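Updated Mon 16 March. Old version had the water wrong, sorry, please throw out any printed copies.

# Baking prosphora at home, Namuvbridge method

Quick page for people on the baking list. If you've baked bread before, skip down to the dough. If you haven't, read the whole thing first, then start. Large Greek-style loaf with one big seal. The small Slavic ones are a different page.
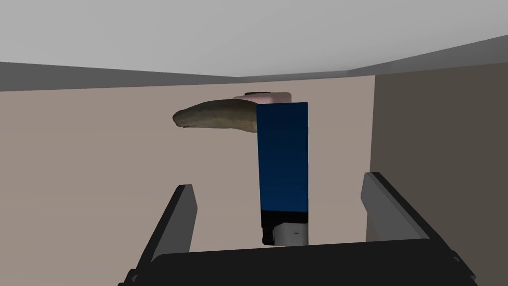
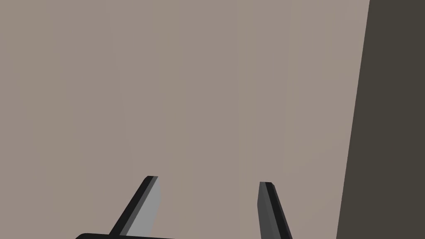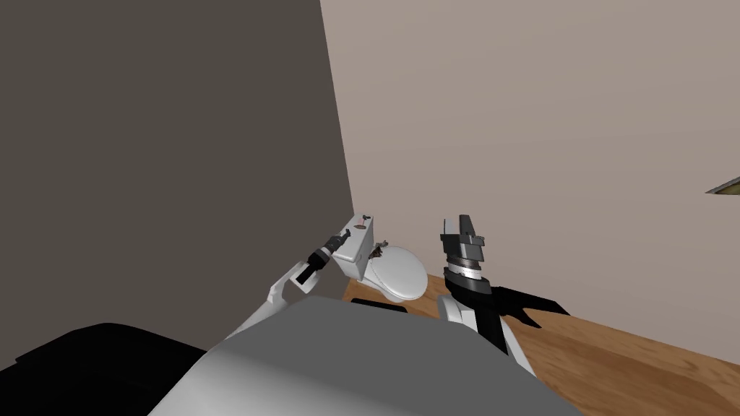
Comment from a reader on the old version: mine come up fine in the bowl, then in the oven the top domes and the seal slides off to one side, and by the time it's cooled you can't read the NIKA at all. Third Saturday in a row. Is it the flour?

Probably not the flour. Too much yeast, or left too long after stamping, or not enough holes. See "Sealing" and "When it goes wrong" further down. Most of you have the same problem, so I made those parts longer.

## Before you start

- Ask the priest first. Every parish has its own habits on size and seal, ours included. If you're not from Namuvbridge go by what your own priest says, not this page.
- Saturday morning is best. Bread needs to be fully cool before you bag it.
- Clean kitchen, clean apron, hands washed, rings off.
- Light the lamp or a candle by the icon if you have one going. Say the Trisagion prayers, or at least the Jesus Prayer. Many people keep saying it while they knead.
- Have your list of names by you, living and departed. It goes to church with the bread.

No butter, oil, milk, egg or sugar. Not even a little. Not on the pan either.

## What you need

- 812 grams white bread flour (I use Doramum, any plain white bread flour will do. No whole wheat, no "enriched with seeds")
- Water, lukewarm, a bit over half the weight of the flour. Start with half and add by the spoonful
- 2 teaspoons salt
- Dry yeast, one level teaspoon. Yes, one. I use Deker
- Kitchen scale. Cups will get you in trouble
- Seal, wood or plastic
- 2 round pans, straight sides, kept only for this if you can manage it
- Long skewer or a clean knitting needle
- Rolling pin
- Clean towels, the flat kind. Terry leaves fuzz

A little holy water in the dough if you have some. Some parishes do, some don't.

About the odd flour weight. It's what fills our pans without the bread going over the rim. Worked out by trial and a lot of bad toast.

## The dough

1. Yeast into a small bowl with some of the water. Wait till it foams. If nothing happens, dead yeast, start over.
2. Flour and salt in the big bowl. Make the sign of the cross over it.
3. Pour in the yeast water, then most of the rest. Mix with a spoon until it's too stiff to mix.
4. Turn it out and knead. 15 minutes by the clock. Your arms will say it's done at five. It isn't.
5. Dough should be stiff and smooth, stiffer than sandwich bread. If it sticks to the table, work in a dusting of flour. If it cracks, wet your hands and keep going.
6. Back in the bowl, damp towel over it, somewhere warm. Leave until doubled. An hour in a warm kitchen, a good deal more in winter.

Mixer is fine. Low speed, dough hook, and watch it doesnt walk off the counter. Finish by hand for the last bit, you need to feel it.

## Shaping

Punch it down and knead again, briefly, to get all the air out. All of it. Big bubbles left now are blisters on top later.

Divide in half, one half per pan. Then each half gets cut into a bottom piece and a top piece, same size or the bottom slightly bigger. Two layers make one loaf, for the two natures of Christ, and kids helping in the kitchen always ask so you may as well know.

Roll both rounds flat. Rolling pin, not hands, hands leave lumps. Bottom goes in the pan, floured pan, no grease. Brush the surface with a little water so the layers stick. Very little. Too much and they slide. Lay the top one on and press out from the middle to the edges.

## Sealing

This is where it gets lost, so slow down here.

- Flour the top of the loaf lightly and rub it in with your palm. Flour the seal, tap it hard on the table to knock the extra out of the letters.
- Center the seal. Look at it from straight above before you press.
- Press straight down, firm, whole weight, and hold. Say "In the name of the Father and of the Son and of the Holy Spirit."
- With the seal still in place, prick holes all around its outer edge with the skewer. All the way down to the pan.
- Lift the seal straight up. Don't twist.
- More holes in the corners of the design and between the marks. Stay off the Lamb itself (the square with IC XC NIKA) except right at its corners.

New wooden seals stick. The Akinola ones especialy, they're cut deep, which you'll like later. Never wash a wooden one with soap. Dry brush, and put it away unwrapped.

Second rise, covered, half an hour or less. You want it barely puffed. If the holes have closed up, poke them again, same holes, right before the oven.

## Baking

Oven at 350 F, middle rack, fully heated first. Bake until pale gold on top and it sounds hollow when you knock on the bottom. Forty-five minutes to an hour, ovens vary a lot. Lay a sheet of foil over loosely if the top's getting color too fast. We want it light. A dark crust is hard to cut and the crumbs fly.

Out of the pan, onto a rack. Wrap in a dry towel, then a slightly damp one over that, so the crust softens as it cools. Leave it alone for several hours. Bagging warm bread means wet bread, and wet bread goes moldy.

## When it goes wrong

**Top domed, seal slid.** Less yeast, shorter second rise, more holes. In that order. Change one thing at a time or you won't learn which.

**Letters faint.** Dough too wet, or you didn't press hard enough. Also check the seal for old dried dough in the grooves.

**Layers came apart.** Dry between the layers, or flour got in there. Brush off, then water.

**Hollow gap under the top.** Air left in at shaping. Or the holes stopped short of the pan.

**Crust split at the side.** Underproofed first rise usually. Sometimes the oven was too hot.

**Gray, sour, tight.** Old flour. We had a bad batch of this in October, a sack that had sat open all summer. Smell it before you weigh it.

A loaf with a ruined seal can't be used for the Lamb. Don't throw it out and don't bring it hoping it'll pass. Eat it at home. It hasn't been blessed for anything, it's just bread, good with soup.

## Bringing it in

Be at church before the proskomedia starts, not when Liturgy starts. Bread in a clean bag or wrapped in a clean cloth, your list of names on paper with it, first names only, baptismal names. Living in one column and departed in the other. Write so it can be read by candlelight please.

Freezing is OK if you're baking ahead. Cool completely, double bag, press the air out. Take it out Saturday evening and let it thaw in the bag on the counter overnight. Don't microwave it.

If you can't make your week, swap with somebody on the list and change the sheet in the hall. Small-loaf page is next, haven't finished it, the bake times are still off.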